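Cuaderno de taller, sala 3
15 de agosto de 2021
Anota: N. Margaritis

Clasificación y limpieza del lote de peluches Jenow. Se continúa lo empezado en junio, con el mismo criterio: primero costuras, después pelo, al final relleno. Lo que no pase costuras no se lava.

Material en la mesa: cepillo de cerda blanda, peine metálico, hilo de poliéster en tres tonos, aguja curva, bolsas de malla, balanza. El detergente es el neutro de siempre. Queda menos de media garrafa y hay que pedir otra a Talico antes de la próxima tanda.

Procedimiento de costuras. Se tira con dos dedos a cada lado de la unión, sin retorcer, y se mira si abre la puntada. Los puntos débiles del modelo son los esperados: axila, base de la oreja y cierre de la espalda. En el cierre la puntada va a mano y el hilo de origen es más fino que el resto. Se repasa con puntada escondida y se remata hacia dentro. Si la tela base está rasgada fuera de la costura, la pieza pasa a la caja de descartes y se aprovecha el relleno.

Pelo. En los de pelo corto el peine metálico sobra y además marca calvas si se insiste. Cepillo solo, a favor, y luego una pasada ligera a contrapelo para levantar. Los marrones claros disimulan bastante la suciedad, así que conviene revisarlos sobre fondo blanco y con la lámpara lateral.
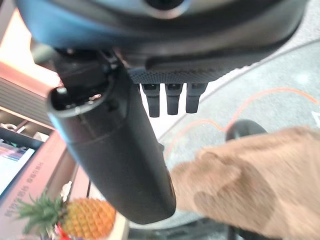
La lámpara se coloca baja, casi rasante. Con luz cenital el pelo corto parece uniforme y se escapan los apelmazamientos. Dejo apuntado que la bombilla fría engaña con el color al elegir hilo; para emparejar tonos, usar la luz de la ventana.

Lavado. Bolsa de malla individual, 40 grados como máximo, centrifugado corto. La pieza de prueba pesaba 819 g en seco antes de entrar. No se da por seca hasta que vuelva a ese peso, con un margen de 2 g. El tacto exterior no sirve como criterio, el centro del relleno tarda mucho más que la funda. Secado en rejilla, nunca colgado de las orejas.

Relleno. Donde haya grumos, abrir por la espalda, sacar, cardar a mano y volver a meter empezando por las extremidades. No compensar con fibra nueva salvo en el cuello. La fibra de Afolabi es más elástica que la original y, si se mezclan, la cabeza queda dura.

Pendiente:
Pedir detergente e hilo marrón claro.
Etiquetar la caja de descartes.
Preguntar a Sidness por las bolsas de malla grandes; las actuales rozan en la cremallera.
Cambiar la pila de la balanza.
Pasar a limpio la tabla de pesos de junio, que sigue en hojas sueltas dentro de la carpeta verde.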